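Ticket 1793 - Abreuvoir à oiseaux Vomier, niveau qui baisse
Ouvert par Dulce Zepeda

Bonjour à toute l'équipe, et merci encore pour votre patience ! Mon abreuvoir perd toujours son eau, 2 cm par nuit, alors que les mésanges l'adorent. J'ai resserré la bague comme indiqué, sans succès.
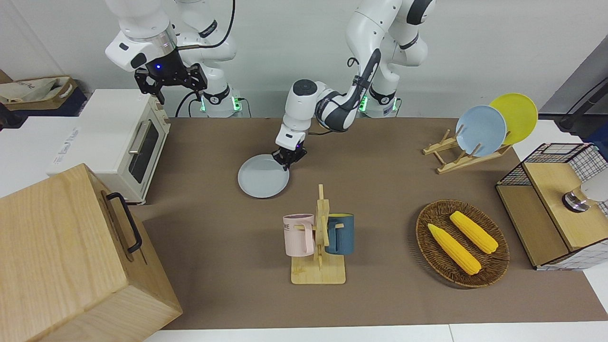
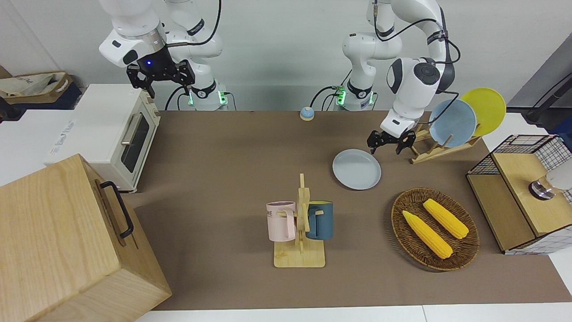
J'oubliais - il est posé sous le noisetier, à 60 cm du sol, un peu penché peut-être.

Réponse de Dehua Fu
Bonjour Dulce, quel plaisir de lire que les mésanges sont fidèles ! Mettez-le bien de niveau, puis changez le joint de 17 mm. Je vous en poste un demain.

Statut : en attente du joint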